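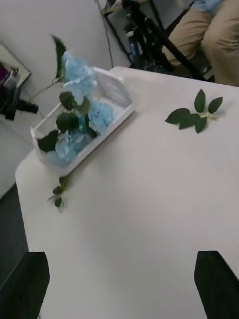
## Plate 86

The commission from Botemell was for 805 plates of animal anatomy, ink on cotton paper, each one drawn to the same scale bar. By July the illustrator had finished 85 of them. Plate 86 was the left foreleg of a lynx, lateral view, skin removed.

The contract defined a finished plate in two clauses. The first required every muscle to be outlined in a line of even weight. The second required shading by parallel strokes only, with no crossing. An inspector at the Fustomel office checked both with a loupe and returned failed plates in a gray tube with a printed slip. The slip had a box for each clause.

Plate 86 came back with neither box checked. At the bottom was a handwritten line: *Animal appears to be standing.*

The illustrator read the line twice and took the plate to the window. The leg was correct. The elbow sat at the specified angle, the wrist was level, and the paw ended four millimeters above the margin. There was no ground line, because ground lines were not permitted. Even so, the toes were spread, and the tendons behind the wrist had been drawn tight. A leg laid out on a dissection board would not carry weight. This one did.

The reference was a cast from the Kushnir collection, number 2191, delivered in a padded crate. The illustrator unpacked it again and measured it with dividers. In the cast, the toes were closed.

The correction took a day. Toes closed, tendons slack, strokes parallel. The new sheet went into the tube and the tube went to Fustomel. The rejected sheet should have gone with it, under the terms for spoiled work, but it was left in the flat file, second drawer, under a blank.

The corrected plate was approved. Plate 87 was the same leg, medial view.

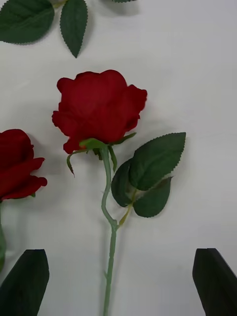

The illustrator started it on a Thursday, penciled the outline, and stopped at the shoulder. The shoulder in the cast was cut clean at the joint. The pencil line went past the cut and continued for another six centimeters -- neck, then the base of an ear.

It was erased with a kneaded eraser, which left no mark on Stosell paper. The outline was then redrawn from the cast and ended where the cast ended.

That evening the illustrator opened the second drawer, took out the rejected plate, and taped a larger sheet behind it. The scale bar was kept. The back was set first, then the hind legs, both of them bent. The near ear was turned toward the door.

The last thing drawn was a ground line, 2 millimeters under the paw, ruled from one margin to the other.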